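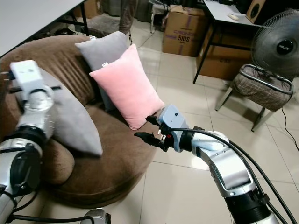
Effect of a Ridged Feeding Bowl on Eating Time in Kenneled Dogs

Océane Carrier
Animal Care and Management, second-year project
Submitted 4/30/25

Summary

Six adult dogs boarding at Van Leeuwen Kennels were fed their evening meal from a flat steel bowl for five days and from a ridged plastic bowl (Flondero, medium) for five days. Eating time was recorded with a stopwatch. Mean eating time was 36 seconds with the flat bowl and 92 seconds with the ridged bowl. Every dog ate more slowly from the ridged bowl, but the size of the effect differed a good deal between dogs, and one dog got faster over the five days. Spillage was higher with the ridged bowl. Cleaning took longer.

1. Background

Dogs that eat quickly swallow air and large pieces of food. Owners report coughing, gagging and bringing food back up shortly after a meal. Fast eating is also often mentioned together with bloat in deep-chested breeds, although bloat has several possible causes and this project did not look at it.

Bowls with raised ridges are sold as a way to slow a dog down. The food drops between the ridges and the dog has to work it out with the tongue instead of taking full mouthfuls. Most of the information available to owners comes from packaging or from reviews, and neither usually states how much food was given, what kind of food, or how eating time was measured.

The kennel already owned several ridged bowls, used on request. Staff opinion on them was divided. The project was set up to give the kennel a measured figure for its own conditions.

2. Questions

a) Does the ridged bowl increase eating time compared with a flat bowl, with the same food and the same portion?
b) Does the effect change over five days as the dog gets used to the bowl?
c) What extra work does the bowl cause for staff?

3. Animals

All dogs were long-stay boarders whose owners had signed the kennel's consent form for feeding observations. Dogs were accepted if they were over one year old, were on dry food, had no record of dental disease, and had finished every meal during their first two days on site. Flat-faced breeds were left out. The ridges on the Flondero bowl are deep in relation to a short muzzle, and a dog that cannot reach its food would have to be withdrawn anyway.

The final group was two Labradors (L1, L2), one Beagle (B1), one Border Collie (C1), one Standard Poodle (P1) and one crossbreed of unknown parentage (X1). L1 and B1 were listed by their owners as fast eaters. P1 was listed as slow. The others had no comment on the form.

4. Method

The food was Fliltis adult dry, small round kibble, for all dogs. Dogs normally fed another brand were changed over gradually before the trial, following the kennel's usual routine. Each dog received its own portion, calculated from body weight and weighed on a Garov kitchen scale. The portion for a given dog was the same on all days.

Three dogs (L1, C1, X1) started with the flat bowl and three (L2, B1, P1) started with the ridged bowl. After five days the groups were switched. There were two rest days between the periods, on which all dogs were fed from the flat bowl and nothing was recorded. Only the evening meal was timed. The morning meal was given in the same bowl type as the evening meal of that day. This gave 30 timed meals for each bowl type.

Dogs were fed in their own runs with the side panels closed, so that they could not see their neighbors eat. The bowl was placed on a rubber mat against the back wall. Timing started when the dog's muzzle entered the bowl and stopped when the dog had lifted its head and moved away, with no kibble left in the bowl. If a dog left and came back, the time away was not subtracted. Kibble on the mat was collected afterward and weighed.

All times were taken by the author from the corridor. Data collection was carried out in January.

5. Results

5.1 Eating time

Mean eating time over all meals was 36 seconds for the flat bowl and 92 seconds for the ridged bowl, an increase of 56 seconds. The increase was found in all six dogs when each dog's own means were compared. There was no meal at which a dog ate faster from the ridged bowl than its own mean from the flat bowl.

The largest differences were in L1 and B1, the two dogs described as fast eaters. P1 showed the smallest difference. This dog took its food a few pieces at a time from either bowl and often paused to look at the door.

5.2 Change over time

L1, L2, C1, P1 and X1 showed no clear trend over the five days with the ridged bowl. Times went up and down from one day to the next without direction.

B1 became faster each day. On the first day it licked at the ridges from above. From the third day it put a paw on the rim, tipped the bowl and ate from the mat. The mean for this dog on the ridged bowl is therefore a mix of two different behaviors and should be read with care. The meals were kept in the data set because the protocol had no rule for excluding them.

5.3 Spillage

With the flat bowl, spilled food was too little to register on the scale at most meals. With the ridged bowl there was measurable spillage at most meals, the greater part of it from B1. All spilled kibble was given back to the dog after weighing.

5.4 Cleaning

The flat bowls went through the kennel dishwasher with the normal load. The ridged bowls had to be brushed by hand first, as wet crumbs packed into the corners at the base of the ridges. Staff also noted that the ridged bowls do not stack and take up more shelf space.

6. Discussion

The ridged bowl slowed eating under these conditions. The difference was large compared with the normal day-to-day variation in each dog. Whether slower eating led to less gagging or regurgitation cannot be answered from this data. No dog regurgitated during either period, so there was nothing to compare.

The order of the bowls did not appear to matter, but with three dogs per order a small effect would be missed.

Kibble size is likely to be important. Small round pieces roll into the channels. Larger pieces may sit on top of the ridges, where a dog can pick them up directly. Wet food would behave differently again and was not tested.

7. Weak points

The observer knew which bowl was in use. The end point depended on judgment in cases where a dog licked the empty bowl for some time, and the ridged bowl produced more of this licking. Part of the added time may be licking and not eating. Video would have allowed a second person to score the meals independently.

The group was small and mixed in size, and one bowl size was used for all. The bowl was light. A heavier version, or one with a non-slip base, might have prevented the tipping seen in B1.

8. Recommendations for the kennel

Use the ridged bowl for dogs whose owners report fast eating. There is little reason to use it for dogs that already eat slowly.

Check on the third or fourth day that the dog is still eating from the bowl and has not learned to tip it.

Soak and brush ridged bowls directly after the meal, before the crumbs dry.

Record the bowl type on the feeding card. At present only the food and portion are written down.

Appendix A: recording sheet
Appendix B: individual eating times by dog and day
Appendix C: consent form (blank)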